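Masik pauses home robot trials after hand fails to release

August 2026

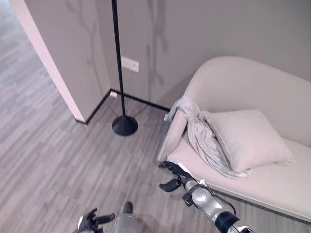
Masik has stopped its trials of the Zosby household robot after one unit did not open its right hand when the operator gave the release command. No person was hurt. The company informed its trial partners the next morning and asked them to keep their robots switched off.

The fault happened during a tidying task in the living area of the Plarkow test apartment. The robot had taken hold of a blanket and should have put it down on the seat. The fingers stayed closed, and the arm continued to its next position and pulled the blanket with it. Operator Somtochukwu Odukoya pressed the emergency stop, and the arm stopped after 5 seconds. According to the company's own rules, it must stop at once.

"The hand is one problem and the slow stop is another problem, and for me the second is more serious," said Ineke Van den Broek, who is responsible for safety at Masik. Her team has read the records of 2,062 earlier grasps and found the same release error in 416 of them. In all those cases the hand opened on the second command, so the error was not reported.

The hand controller is supplied by Cai, which has received the unit for inspection. Masik will also change the software so that the arm cannot move while the hand has not confirmed release. The new version must complete 100 releases without error before the trials start again, which is planned for October.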